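About Umham

Umham is a home organizing and clothing care school. We teach people how to fold, store, pack and look after the things they already own. Most of our students come to us as private households. Others work in hotels, care homes, laundries and moving companies, and are sent by their employers.

We started in two rented rooms above a dry cleaner on Killthorpe Street. Kieran Fitzgerald had managed hotel linen rooms for most of his working life, and Iwona Borkowska had run the alterations counter downstairs. They began with an evening class on closets and a second one on bedding. The bedding class filled up first, and a waiting list was kept on the back of an order pad.

We still have the pad. We no longer have the rooms. The school moved to its present building on the other side of Killthorpe in February, three years after that first class, and we have stayed there. It has two teaching rooms set up as bedrooms, a laundry, a sewing room, and a long hallway lined with the shelves and drawers we use for practice.

What we teach

The basic course is called Birkoson, after the street where Iwona grew up. It runs for six sessions and covers shirts, knitwear, pants, bedding, outerwear and suitcases, in that order. Students bring their own clothes from the second session on. We have a stock of garments for anyone who forgets.

Outerwear gets a full session. It used to share one with knitwear, but there was never enough time, and winter coats take up more room in a typical closet than anything else. We work on beds because that is where people fold at home, and few of our students have a table big enough for an adult coat.
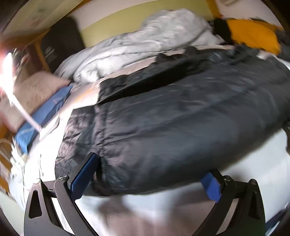

Puffer jackets are the part of the outerwear session we get the most questions about. The filling holds air, the shell is slippery, and a fold that would stay put in a cotton shirt opens again as soon as you let go. A glossy, quilted jacket like the navy one on the white sheet bulges up in the middle until the air has been worked out of it. We teach students to start at the hem and press toward the collar with a flat hand, slowly, before they make any fold at all. Leaning on it with a forearm is quicker, and we ask people not to.

After that the steps are the same for nearly every jacket of this type. Close the zipper. Lay the jacket on its back and smooth the front panels. Bring one sleeve in across the body, then the other, and keep the cuffs inside the line of the hem. Fold the hood down over the sleeves and roll from the hem up. Some students prefer to fold in thirds, and that works well in a deep drawer. For a suitcase we recommend the roll.
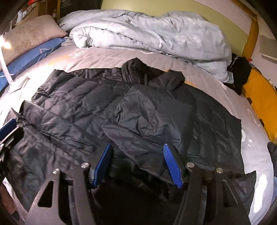
Outerwear session: puffer jacket face up, with one sleeve folded in across the center.

We also cover what comes before folding. A down or synthetic jacket has to be fully dry before it goes into storage, and checking that takes longer than most people expect – the seams dry last, and so does the area under the arms. Our laundry has two dryers for practice. Students learn to read a care label, pick a setting, and break up clumps of filling by hand between cycles.

For long storage we do not use vacuum bags. Opinions differ on this, including among our own teachers, but Iwona has repaired enough flattened jackets to have made up her mind. We use breathable cotton bags, sewn here, in three sizes.

The people

Kieran Fitzgerald teaches bedding and runs the courses for hotels and care homes. His fitted sheet class can be booked separately and takes one morning.

Iwona Borkowska teaches outerwear and mending. She also wrote the course handbook, now in its fourth printing.

Ekkachai Sitthichai came to us from a moving company and teaches packing. He handles our work with movers and sets up the practice suitcases, trunks and wardrobe boxes.

Định Tô is in charge of the laundry and teaches the sessions on washing, drying and stains. Please write to Định with questions about a particular fabric, and include a photo of the care label.

Khoa Quan takes the bookings and answers the phone.

Some figures

The school has taught 2,424 students since it opened. Of these, 1,130 took the full Birkoson course and 378 were sent by an employer. The rest came for single classes. Last winter our coat drive passed on 576 cleaned and mended coats to families in the area, and we plan to run it again this winter.

Our suppliers

The cotton for the storage bags comes from Đinh, a family mill that has supplied us from the second year. Offcuts go to the sewing room and are used for patches, drawstring bags and labels. Bags can be bought at the front desk or ordered by phone.

Visiting us

The building is open to visitors on weekday afternoons outside class hours. The teaching rooms are on the ground floor, and there is a ramp at the side entrance. Parking is on the street. If you are bringing clothes for the coat drive, use the side entrance and leave them with Khoa – zippers closed and pockets empty, please.

Class dates and prices are listed on the Courses page. Group bookings for employers need four weeks' notice.

Page last updated Aug 12, 2021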